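Please Leave Mixed Doubles Alone

In August our regional tennis federation will decide if mixed doubles stays in the Lorkent Cup. The proposal is to replace it with a short singles event, where one set is played to four games. I read the proposal two times, and I think it is a mistake.

The main argument is money. Last year mixed doubles had 61 pairs, and the organizers say that the courts in Trarcombe are too expensive for so many matches. I understand this. But a pair puts four people on one court, and singles puts only two. If the court is expensive, doubles is the cheaper way to let people play.
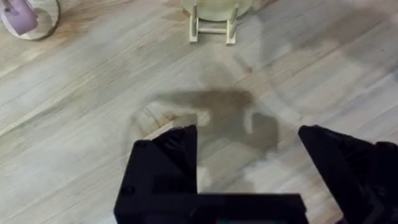
Pale floorboards, with a black gripper in front.

The second argument is about level. Brunello Sala wrote in the club newsletter that mixed doubles is "a social event with a scoreboard." I respect him as a coach, but I was at the final on Sunday. Parvaneh Nikzad and Povilas Laur lost the first set and saved two match points in the second. She was returning serves that many men in our club cannot return, and he was brave at the net, even after he missed three easy volleys. I did not see anything social in it.
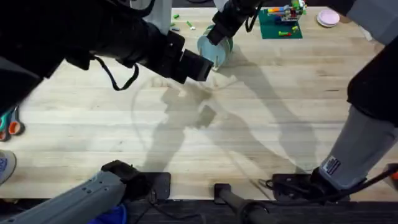

Two robot arms over a light wooden table.

I learned tennis in another country, where girls and boys trained on different days. When I came here, mixed doubles was the first event that accepted me, because a woman from the Economou club needed a partner and did not care about my ranking. We lost 6-1, 6-2. After that I had people to practice with - this was worth more to me than a win.
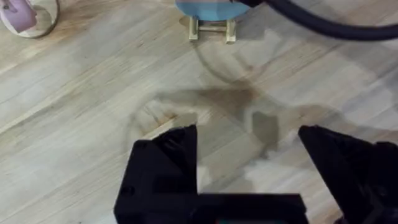
The black fingers of the gripper, with wooden planks behind.

There are real problems, I admit it. Matches start late, and some strong players enter only when they are already out of singles. Aurelio Serrano has proposed a closing date for entries and a match tie-break in place of the third set. Both ideas are good and cost nothing. With them, the time limit of 80 minutes per match is realistic. The federation can try this for one season before it removes anything.
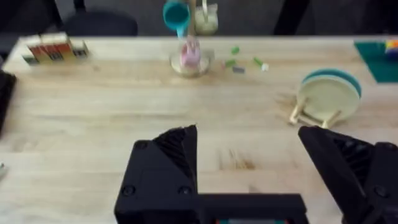

What members can do

Every club has a vote, also the small ones like Brikidell. Ask your club how it will vote, and ask before the summer break. If you play mixed doubles, say so in writing. Hanyu Qiu is collecting letters for our club until the end of the month, and mine is already with her.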